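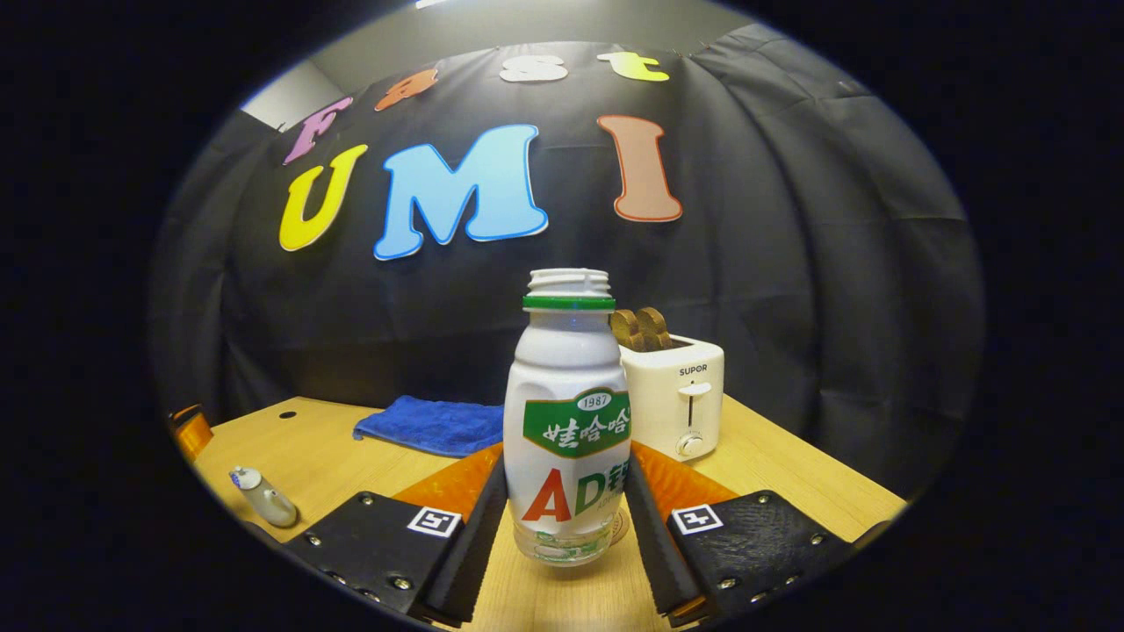
How do you clean a plastic drink bottle with a narrow neck? Warm water, a drop of dish soap and a spoonful of dry rice, then shake it hard and rinse twice.

I got that from Hooman Khosravi at the Brodham bottle swap on Saturday, November 4, 2023, and I've been shaking bottles at home ever since! The swap took over both long tables at the Abernathy building, and nearly 200 bottles changed hands before lunch. Milk drinks, juices, a few sodas - the kids' milk ones went first, same as in October.

I took 16 and came home with 43 (don't ask where they're going). Labels stay on if you want to trade, so keep them out of the soak. Next swap is at Liridness, doors at nine, and bring your own bags.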